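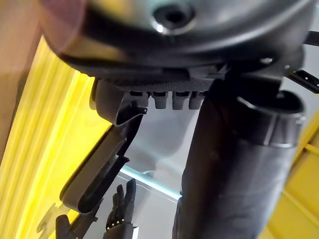

Akow publica la revisión de la norma interna de manipulación asistida, aplicable desde el 15 de junio a las células de Bulley y Whitlock. Sustituye al texto de agosto y consta de 28 artículos.

El artículo 5 regula la aproximación a la pieza. El operador verificará la holgura entre la carcasa de la pinza y cualquier superficie contigua antes de autorizar el cierre. 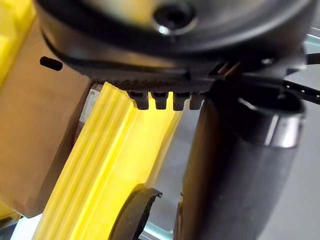 La orientación de la pieza deberá constar en la hoja de trabajo. En piezas acanaladas, como la amarilla que queda en diagonal junto a los dientes negros de la pinza, se anotará además el sentido de las nervaduras. Las hojas se remitirán a Astmont con el código 404 y se revisarán cada 2.000 ciclos.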